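Notebook, folding work
Feb 17, 2021
K. Adebisi

Carried over from last entry: whether the Mitside controller is good enough on soft goods to go into the Prunumton proposal under "household chores, near term." Omoregie wants a yes or no. My answer is still no for long sleeves and a weak yes for towels.

State of the data. The set stands at 3,868 episodes after the May labels were merged. Of those, 1,692 are garments and the rest are flat goods and bedding. Long sleeves are 144 of the garment episodes. That is too thin. The policy has seen plenty of hems and hardly any cuffs, and it behaves accordingly: it goes for the nearest straight edge and treats a sleeve as a second body.

Replay on the bench, Jultell arm pair, stock fingers. Towels fold in half and then in quarters without help. T-shirts get to the first fold and then drift, mostly on the second grasp. Sweatshirts fail at the start. Typical failure is a pinch through both layers at the shoulder, after which the sleeve comes across with the front panel attached to it. Force reading does not separate one layer from two on knit. Tried a lower close threshold. It dropped the cloth more often and fixed nothing.

Color blocking is a separate problem. The segmentation head puts a garment boundary wherever a panel changes color, so one pullover comes back as several items. Patterned bedding under the garment adds false edges. Plain white table: much better. Nobody's bed is a plain white table, so I am not counting the table numbers.

Notes on sleeves, for whoever writes the next labeling guide:
- Label the cuff as its own region. The ribbing gives usable texture up close.
- Mark the seam between cuff and sleeve when it can be seen.
- Where the sleeve lies over the body, label the upper layer only.
- Do not call a color change an edge unless cloth ends there.

Two grippers at the bed, red garment with blue and pale bands, floral sheet:

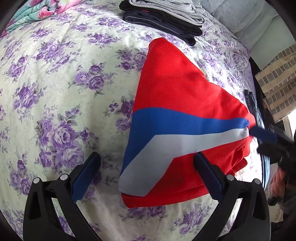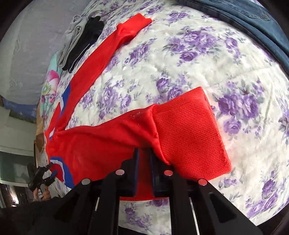
Book 2, p. 144

To do: rerun segmentation with the panel-merge step on. Ask Omoregie if the proposal can say "flat laundry" in place of "laundry." Check the left finger pad on the Jultell pair for wear before the next towel run.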